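Chapter 4
Setting Up the Picking Cell

Dolores Delacroix kept a notebook for every cell she commissioned, and the first page of each one said the same thing in capitals: LEVEL THE TABLE. The second page was usually a record of what happened when somebody hadn't.

This chapter covers the 37 jobs that lie between unpacking the arm and leaving it alone with a bin. Most are dull. Several involve a torque wrench, which you will lend to a colleague at Bashir and then need. Set aside an August afternoon, or any afternoon when the telephone is unlikely to ring, and work in order. Readers who skip to job 18, the finger alignment, come back to job 3 sooner or later, in a worse temper.

You will need the base bolts, the Potine finger gauge and a clean cloth. The Grollex manual also asks for "a suitable assistant" and leaves the matter there.

4.1 Loading the trial bin

A freshly aligned gripper should be tried on awkward things before it is trusted with easy ones. Identical blocks flatter a bad setup, and a cell can pass 54 block picks in a row and still disgrace itself over a sock. Fill the bin until the contents touch and overlap, mixing hard with soft. The pale blue towel between the fingers is a fair opening test, as it folds into an arch when lifted and has crushed cans, spiky balls and a toy hamburger for neighbours. 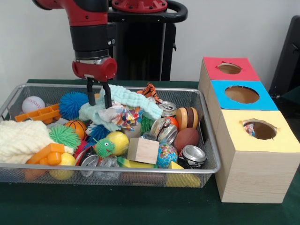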